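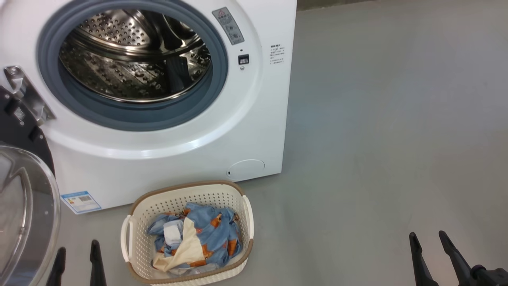 *Front loader, door open, drum and gasket.*

**November, Ornudby bench, started 8 a.m.**

Carrying on with the diesel transfer meter from the Travside tank. The complaint is that the totals on the meter and the dipstick don't agree, and that the gap gets bigger in cold weather. The monthly fuel cost gets split by meter reading, so a meter that reads high means one side of the yard pays for fuel it never got. With the pump price where it is, people have started to care.

Set up as last time. Supply drum on the high stand, pump, filter, meter, hose, proving can on the floor scale. Bled the line until the sight glass ran clear. First run thrown out, as always, for filling the hose.

Fuel in the supply drum was at 21 °C. I let it sit overnight with the shop heat on to get it there. All weights corrected to that temperature using the density from the delivery ticket, and I also took my own reading with the hydrometer. The two were close enough that I used the ticket.

Slow flow first, nozzle barely cracked. The meter reads low here. I expected that, the gears let a little by when there isn't much push behind them. The error was not steady from run to run, so I wouldn't put a correction on it. The note on the old card says the same thing in different words.

Normal flow, 40 liters a minute on the dial. Much better. Three runs landed nearly on top of each other and the meter was a hair high on all of them. If the yard only ever filled at this rate I'd sign it off and send it back.

Full flow was a mess. The needle on the suction gauge was jumping and I could hear the pump change its note. Stopped, checked the fittings, found the clamp on the suction side would take another half turn. Ran it again and it was quieter but still not right. The meter went high by more than I could blame on the scale.
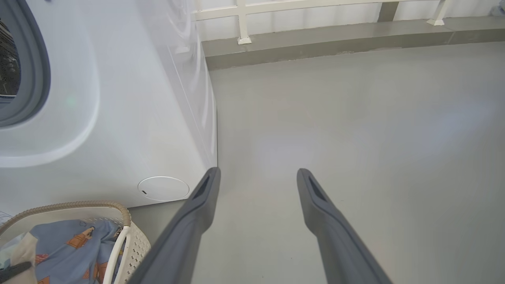
Air, most likely. A meter of this type counts whatever goes through it and has no idea if it's fuel or foam. The one on the Travside tank has no air separator ahead of it, and the tank is drawn down low before every delivery to keep from paying for a partial load. So toward the end of the month it is pulling from the bottom with a vortex over the pickup, and every bit of air gets sold as diesel. That would also fit the cold weather part of the story: thicker fuel, harder suction, more leaks at the fittings.

Pulled the filter to look. It is the Lambrechts spin-on that came with the pump. Some wax on the pleats and a little black stuff at the bottom, not enough to call plugged. Put in a new one anyway and wrote the change on the housing with paint pen. Full flow again with the new filter: suction gauge steadier, meter error smaller, still high. So the filter was part of it and the clamp was part of it and there is something left over.

Next thing was a long run. Moved a full 500 liters from the big tote to the empty one without stopping, normal flow, and weighed both totes before and after. The meter agreed with the scale to within what the scale can do. Good news for the gears. I don't think there is anything worn in there and I'm not opening it up.

Entered everything in the Plodard sheet. The sheet still rounds the density to too few places, and if you type the temperature with a space after it the whole row goes blank. I lost one row that way and had to key it in again from this book. Whoever has the sheet next, check the last column before you close it.

Seal number on the meter is 155 and it was whole when I started. Still whole. I have not touched the adjuster.

To do before it goes back:

- Suction hose off the Travside pump, not the bench hose. I want to run with theirs.
- Pressure test on the foot valve. It may be letting the line drain back between fills, which would put a slug of air through at the start of each one.
- Repeat the slow runs with cold fuel. The drum can stay outside overnight.
- Ask what level they let the tank get down to. The card doesn't say.
- Price an air separator. It might cost less than the argument over the fuel bill.

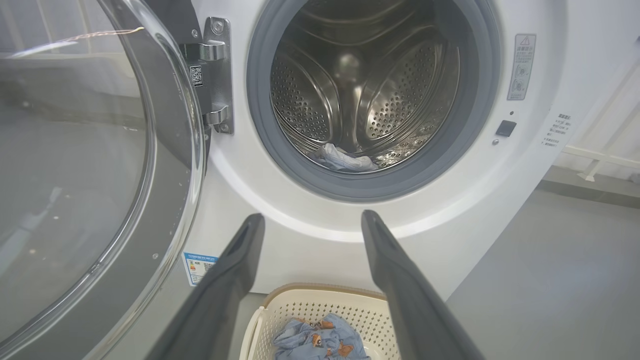 *Door hinge with QR sticker, drum behind.*

Afternoon, short. Their suction hose arrived. There is a crack under the outer clamp on the pump end that you only see when you bend it. Ran it at full flow as received and got the same jumping needle I had this morning, worse if anything. Cut the end back past the crack and clamped it again. Needle settled. Only had fuel enough in the drum for one run after that and the meter came in a little high, near what I saw at normal flow. One run isn't a result. More when the drum is refilled.

Drip tray emptied into the slop can. Pump breaker off, vent fan left on low.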